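Undlow garment-handling fault

The Undlow garment-handling fault was a grip-release failure in a two-armed laundry sorting and folding system developed by Rallano. It came to light in June 2020 during acceptance trials at the Futdale test rooms and led to the withdrawal of one version of the Undlow control software. No injuries were recorded. The fault is mainly of interest as a case in which a safety stop, working as designed, left a machine in a state its makers had not planned for.

Background

Undlow was intended for small laundries and sports clubs, where mixed loads of kit must be separated, laid out and folded. The system used two arms, each with a two-fingered gripper. One arm usually held a garment by a corner or hem while the other moved into place for a second grip. Cameras at the head and at each wrist supplied the control software with views of the cloth.

Sports kit was chosen for the trials as a difficult class of load. Large printed numbers stiffen part of the cloth, trim and linings differ in thickness from the main fabric, and shirts and shorts of one colour are easily taken for a single item. Trials were carried out on soft upholstered surfaces as well as on hard tables.

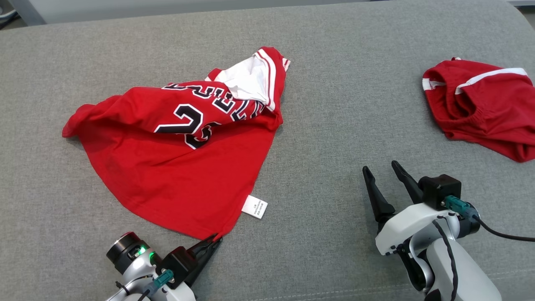 Work with a red basketball jersey and shorts on a grey upholstered surface. The left gripper is closed on a corner of the jersey; the right is open.

The fault

Each gripper reported its state to the controller as open, closed or holding. The holding state was set when the fingers met resistance before reaching their closed position. With a thin single layer of cloth the fingers could close almost fully, and the controller sometimes recorded the gripper as closed and empty although fabric was still between the fingers.

In ordinary running the error had little effect, as an empty gripper was opened before its next task. The difficulty arose when a safety stop was triggered. On restart, the software sent any arm thought to be empty back to its rest position at full travel speed, without opening the fingers first. A garment caught in this way was dragged across the work surface. If the other arm was holding the same garment, the two pulled against each other.
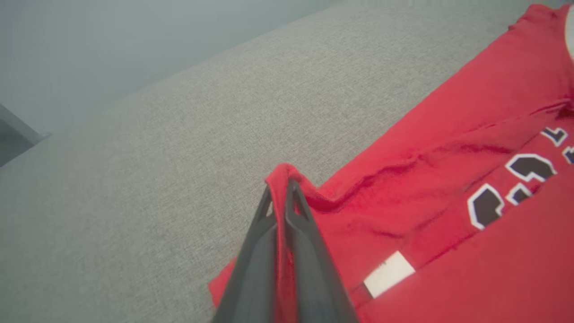
A fold of the jersey held between the gripper fingers, with a small white tag and part of the printed number to the right.

The fault was first noted by Elínborg Þrastardóttir, a test engineer at Futdale, after a shirt was torn along a side seam on restart. The event was at first put down to worn stitching. A second tear, 2 days later, led her to compare the wrist camera recordings with the controller log, and the mismatch was found. A review of 327 restarts identified seven in which an arm had moved off with cloth in its fingers.

Investigation

Rallano appointed the engineering firm Hafþórsson to examine the fault. The inquiry was led by Heiðrún Fogh, whose report was issued on 3 August 2020. It found that the grippers and their motors were sound and that the fault lay in the restart sequence, which relied on a single finger-position reading taken before the stop.

The report gave particular attention to the risk to staff. A person clearing a garment by hand after a stop might reasonably expect an arm shown as empty to be free of the cloth. Had the arm then moved at full speed, fingers or loose clothing could have been drawn towards the gripper. The report rated this hazard as serious, although the arms could not restart until the operator had pressed a reset button outside the work area.

It also recorded that the wrist cameras had given a clear view of the trapped fabric in all but one of the cases reviewed. The images had been used for planning the next grip and were not consulted during restart.
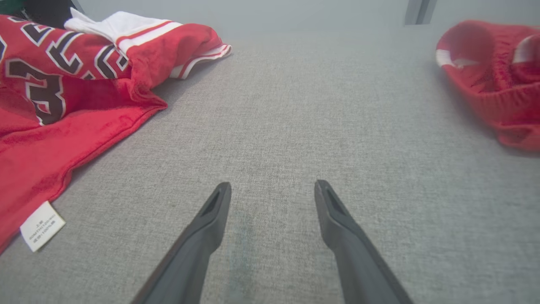 Three changes were recommended. The fingers were to be opened fully before any return to rest, and the wrist camera view checked for cloth between them. Travel speed after a stop was to be limited to 200 millimetres per second until both arms had reached their rest positions. The status display was also to show a gripper as unconfirmed after a stop, in place of the earlier wording "empty".

Aftermath

Rallano accepted the recommendations and withdrew the affected software from all trial sites. Acceptance trials at Futdale were repeated with the revised version, using the same types of kit, and no further tears on restart were reported. The operating manual was amended to forbid handling of garments until both grippers had been seen to open.

See also

Emergency stop
Gripper (robotics)
Restart interlock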